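I've had three questions this month about the same thing, so I'm putting my washing-machine habits on one page and then I can stop repeating myself at the school gate. Some of it is plain common sense and some of it I learnt the expensive way.

## Before it goes in

Pockets first, always. I do mine standing over the bin, and I turn every pair of jeans inside out while I'm there. Zips get done up. Bras go in a net bag (the Orix ones have lasted best for me, though the toggles are fiddly) and so do baby socks, unless you enjoy fishing them out of the rubber with a fork.

Don't pack it tight! You want a hand's width between the top of the clothes and the top of the drum. I used to cram in a whole week of school uniform and then wonder why the collars came out with tide marks.

## Getting it out again

My big tip is the basket. Put it on the floor right up against the front of the machine, under the opening, *before* you start pulling anything. Long side to the machine if you've got the room. Then whatever drops, drops into it, and you aren't chasing pants across a dusty floor. I did it with the basket on my hip for years and my back has never forgiven me.

Swing the door all the way open too. A half-open door catches sleeves, and it's just at the right height to catch your elbow.

Then look properly at the bottom of the drum, down by the rubber at the front. Give the drum a turn by hand and look again. Small stuff gathers there and it's very easy to shut the door on it.

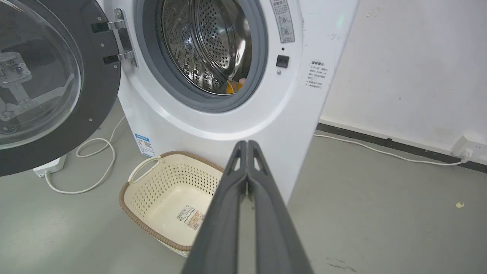
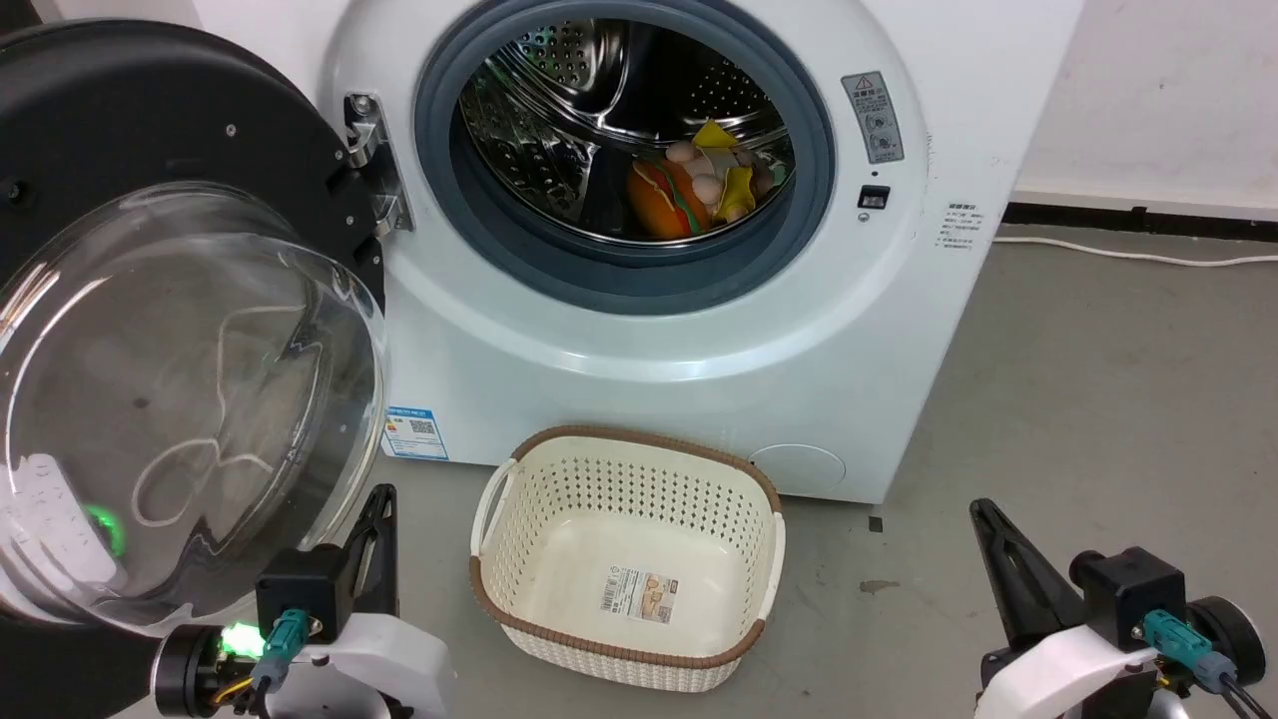

Toys are the worst for this. Play food in particular seems to get everywhere, and if you've got little ones you'll know it gets sticky in ways that real food doesn't. For hard plastic bits I use a net bag, a cool wash and a slow spin, 600 at the very most and 500 if your machine lets you pick it. Throw a couple of old towels in as well to stop the racket. Fabric toys can go in with them. Anything with a battery or a squeaker stays out and gets a wipe with a soapy cloth.

Drying is where people go wrong. Hollow toys hold water, so squeeze them over the sink, hole side down, and leave them on a rack overnight. I shake mine the next morning and if I hear sloshing they get another day.

## The rubber seal

Peel back the fold at the bottom and run a dry cloth round it. Do it after the last wash of the day and it takes less than a minute. If you've already got black spots, a paste of bicarb and a drop of washing-up liquid on an old toothbrush will shift the newer ones. The old ones, well, I've lived with mine since February.

Leave the door ajar afterwards. Mine stays open all night with the drawer pulled out a bit, and it smells of nothing at all. If you've got a cat or a toddler you'll have to be stricter about that than I am.

## The filter

On most front loaders it's low down at the front behind a little cover. Have a baking tray and a towel ready, switch off at the wall, let the water cool if you've just done a hot wash, and unscrew it *slowly*. Mine gave up 2 hair grips, a raffle ticket and 5 pence. I do it every couple of months now.

## Bits and bobs

- Plastic baskets with holes in the sides are better than solid ones for damp washing. I rinse mine under the garden tap when they get fluffy.
- The peg bag from Brimcombe market is still going. The Boken one split.
- Half the powder the box tells you, if your water's soft. Ours is, and the towels are nicer for it.
- Soda crystals in the empty drum, hottest wash, once a month.

Ironing I'll do another time, when I've got the cover back on the board.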